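Moving file shares off the office server, is Stisgate worth it?

Posted February 19, 2021

gcapraru
We have one server in a closet with 1,657 GB on it, mostly scanned invoices and old project folders. 63 users. The quote from Stisgate came in at nearly 600 a month for hosted storage with nightly backups. Has anyone here moved something this size? The server is out of warranty in April.

santoro_fan
That price sounds high to me. Did they include egress? We left Kiria over egress fees. Storage was cheap, and every restore cost us.

ltoma
Sort the data first. When I did ours, more than half hadn't been opened in years. Put that on a cold tier and pay the full rate only for the rest. Your quote should drop.

gcapraru
Egress is included up to a limit. I'll ask what the limit is.

Small office, by the way. Server closet is next to the kitchen.
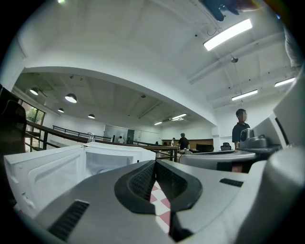 White appliance with the door open, checkered floor

meredel77
I'd keep it on site. A new box with mirrored drives pays for itself within 2 years at that rate, and you don't stop working when the line goes down.

ltoma
Disagree. A box in a closet is one leak away from gone. He'd still have to pay for offsite backup, so add that to your math.

meredel77
I did add it. Still cheaper.

santoro_fan
Depends who fixes it when it breaks. Grigore, is that you?

gcapraru
Yes, it's me. I'll get a second quote with a cold tier and a price for new hardware, and post both.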